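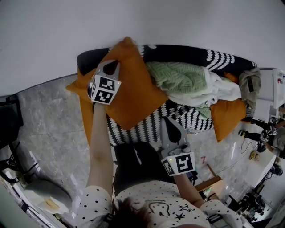

Comfrey salve: infusion ratio and shelf life
Herbal Preparations board, 9 replies

stillroom_k
I have been making a comfrey leaf salve with dried leaf in sunflower oil at 1:4 by weight, low heat, then beeswax. The last batch smelled rancid at four months. Jars were sterilized and the leaf was crisp when it went in. Is the oil the weak point, or the method?

tallow_and_thyme
The oil. Standard sunflower is high in linoleic acid and oxidizes fast once heated. Use high-oleic sunflower or olive. I get a year out of olive kept in a dark cupboard.

rootbench
What temperature, and for how long?

stillroom_k
Slow cooker on the warm setting, overnight. I never put a thermometer in it.

rootbench
Then start there. Many of those run far hotter on warm than people expect. I bought a Brallis probe and found mine was well above what I wanted for an infusion. I went back to a jar on a shelf for four weeks.

pestle22
Disagree on the shelf method for comfrey. It is a mucilaginous leaf and holds water even when it seems dry. Four weeks at room temperature invites spoilage if any moisture is left. A short warm infusion with the lid off lets it escape.

rootbench
If the leaf is dry enough to crumble there is very little moisture to worry about. I have done it this way with comfrey and plantain for years and have had one moldy jar, which was fresh leaf and my own fault.

pestle22
One person's jars are not a test. Stillroom_k's smell is oxidation in any case, so a slow infusion in the same oil fixes only half of it.

tallow_and_thyme
Add vitamin E at 0.5 percent of the oil weight, after it comes off the heat. It slows oxidation. It is not a preservative and does nothing for mold. The Fuvamton mixed tocopherols are thick, so weigh them – drops vary too much.

mod_iltbridge
Usual note for comfrey threads: external use only, on unbroken skin, short periods. The leaf contains pyrrolizidine alkaloids and the root contains more. Do not use it on deep wounds or while pregnant or nursing.

stillroom_k
Understood, it only goes on bruises. Next batch will be high-oleic sunflower, probe in the oil, vitamin E at the end. I will split it and do half on the shelf. Does the wax ratio change with the different oil?

tallow_and_thyme
No. One part wax to four parts oil is firm, one to five is softer. Cool a little on a spoon and adjust before you pour.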